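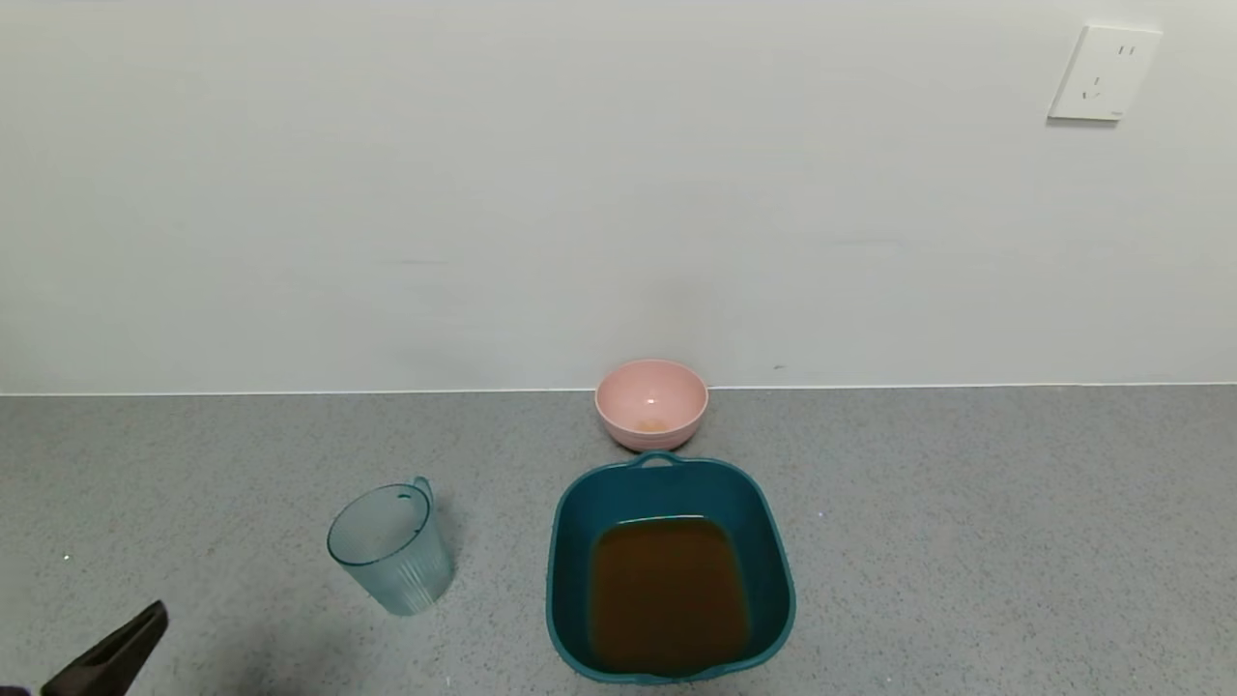

Plurkham has added a plastics and small vessels range to its catalog of kitchen prep ware, available to trade buyers from September. The range covers basins, bowls, pitchers and cups for steeping, rinsing and decanting colored liquids, including brewed tea, stock and dye baths. Set out on a gray speckled countertop are a teal plastic basin holding an opaque orange-brown liquid, a small pink bowl set near the wall behind it and a clear pitcher with a faint blue-green tint to one side. The basin is roughly square with rounded corners and a wide, flared rim. A small molded handle is set at the middle of the back rim.

The range is sold under the Fillemura name and consists of 5 vessel types in 87 size and color combinations. Order codes are printed on the carton label and repeated on the packing slip. Mixed cartons are accepted on all sizes except the largest basin, which ships nested in single-color stacks.

Fillemura basins are intended for use as a catch vessel under a smaller container. The flared rim gives a wider target when liquid is decanted from a cup or pitcher, and the rounded corners allow the interior to be wiped with a cloth in one pass. Plurkham recommends that the cup be tipped over the middle of the basin and that the pour be kept low - a short fall produces less splash on the surrounding counter than a long one.
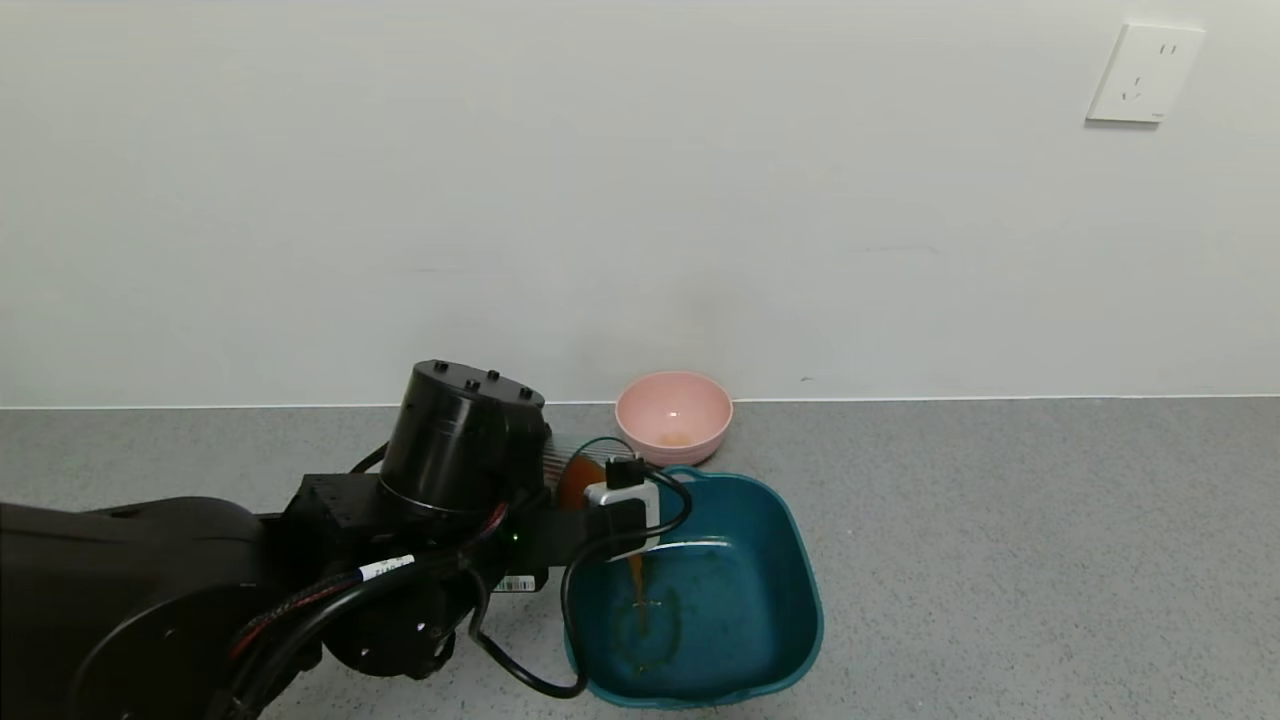

Pour height, fill level and rim width were the three variables used in bench work for the range, which was carried out at the Munshi test kitchen. A total of 600 pours was logged over the course of the work, with splash recorded on absorbent sheets laid on the counter. Of these, 174 were made with strongly colored liquids so that marks on the sheets could be read by eye. The results set the rim width adopted for the production basins.

Care instructions are supplied with each carton. Vessels should be emptied after use, rinsed in cool water and dried before nesting. Abrasive pads are not recommended on glossy interiors. Colored liquids left standing overnight can tint light-colored plastics, so pale bowls and clear pitchers should be rinsed first.

Distribution to trade accounts is handled by Skellance, which will hold stock of all 87 combinations. Existing accounts can order under their current terms. New accounts should submit the standard application form with a delivery address and a contact for receiving. Samples are limited to one basin and one bowl per account, and requests for a particular color will be met where stock allows.

Replacement lids for the pitchers are a separate line and will be listed once tooling is complete. Lids from the earlier Plurkham pitcher do not fit.

Trade price lists and carton dimensions are available from Skellance on request.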